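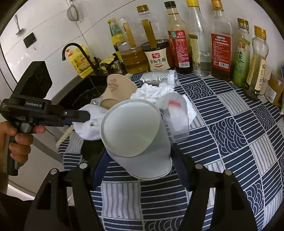 Residents of the Brondomow apartments will get a separate bin for disposable cups starting in July, the building's management office said. The bins will go on each floor next to the trash chute and will be emptied 2 times a week. Paper cups have been going into the mixed trash along with everything else left after a meal, and in shared kitchens they tend to pile up on the counter first. A gray paper cup lying on its side and a beige one tipped at an angle near crumpled tissues, a clear plastic cup and a foil package make up the kind of load the office wants sorted at the counter. Tissues and foil will still go in the regular trash.

The building has 70 units and a shared kitchen on the ground floor. According to the office, residents and guests throw out 700 cups in a typical month, most of them from the coffee stand in the lobby.

Dratau, the hauler that already picks up cardboard from the building, will take the cups. Paper and plastic cups can go in the same bin, but lids and straws should be taken off and leftover drinks poured down the sink. Cups do not have to be washed. A quick rinse is enough for anything that held milk or soup.

The trial will run for 3 months. Sjögren, the company that manages the property, is paying for the bins and the first pickups. If the trial is extended, the cost will be added to the existing recycling charge, and residents will be told the amount beforehand.

Signs showing what goes in each bin will be posted in the shared kitchen and by the elevators. Bags for the new bins are available at the front desk until 7 p.m.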